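Print this page | E-mail this release

Posted in January
By the Kendbridge Shared Workshop press desk

Kendbridge Members Open Their Home-Built Robot Arm Project to the Neighborhood

KENDBRIDGE — After a long autumn of evenings at the bench, a good many pots of coffee and one very stubborn elbow joint, the members of the Kendbridge Shared Workshop are delighted to announce that Pimine, their home-built robot arm, is ready to meet the public. The arm carries a small camera at its wrist, and its builders have spent much of the winter learning how the world looks from there.

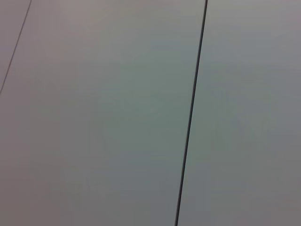
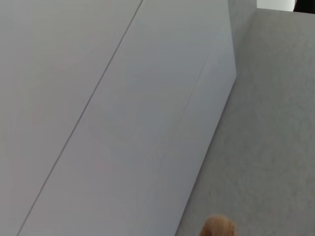
Close views of the pale gray panels and their dark seams, from the wrist camera on the Pimine build. Credit: Kendbridge Shared Workshop.

Pimine began as a kitchen-table project and moved to the workshop when the kitchen table was needed for supper. Four members took it on at first, and the group has grown since then to include retired machinists, a pair of high school students and several people who had never held a soldering iron before they walked in (they have certainly held one now!). Parts have cost the group $458 so far, a figure the members are rather proud of, and the plans call for 680 separate pieces if you include every last washer.

Much of the recent work has gone into how the arm finds its way over plain surfaces. A smooth panel gives a camera very little to go on, so the software, which the group calls Sergate, looks for edges and seams and uses them to judge where the wrist is and which way it is leaning. It is slow, patient work — move a little, look, move a little more — and members say they have come to enjoy the rhythm of it.

"We wanted to build something that a person could make at home with ordinary tools and a reasonable amount of stubbornness," the workshop said in a statement. "If a neighbor comes by, sees the arm and goes home thinking they might try one, we will be very happy indeed."

The workshop will hold open bench evenings through February, starting at 7 p.m., in the Effiong Building, up the ramp and through the double doors. Each evening has room for 20 visitors. There is no charge, children are welcome with a grown-up, and spare safety glasses are kept by the door. Plans and the full parts list will be available at the bench, and members will gladly talk about gears for as long as anyone cares to listen.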